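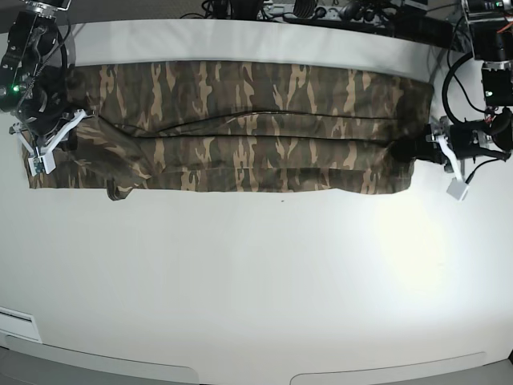 June - Staff report

Moulin Press will publish a new memoir of open-water swimming and rowing this month, the publisher said Tuesday. The book, titled "Cold Side of the Bay," follows its author through two seasons on the water near Pultville, including a night crossing made in thick fog with a seal keeping pace for most of the way.

The book runs 96 pages and includes pencil maps of the coast. Moulin is printing 2,000 copies in paperback. Another 100 will be bound in cloth, numbered and sold only at the Pultville bookstore and through the publisher's own mail list.

It is the author's second book. The first, a short account of a winter spent at the Skarkov lighthouse, went out of print and will be reissued in the fall with a new afterword.

Most of the new book deals with the crossing and the weeks of training before it - early mornings, bad weather and a shoulder injury that nearly ended the attempt. The last chapters move inland to the river at Cavitel, where the author learned to swim as a child. 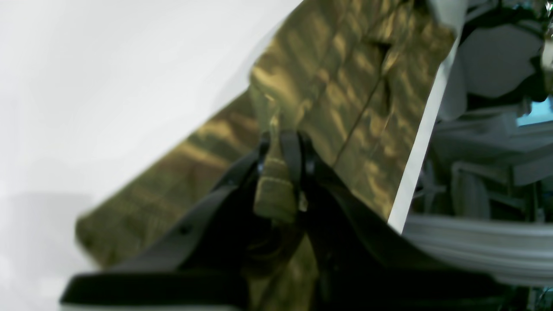
Reading and signing

The author will read from the book at the Pultville library on Tuesday at 7 p.m. Admission is free and seats are first come, first served. Copies of the paperback will be on sale at the door - cash or check only.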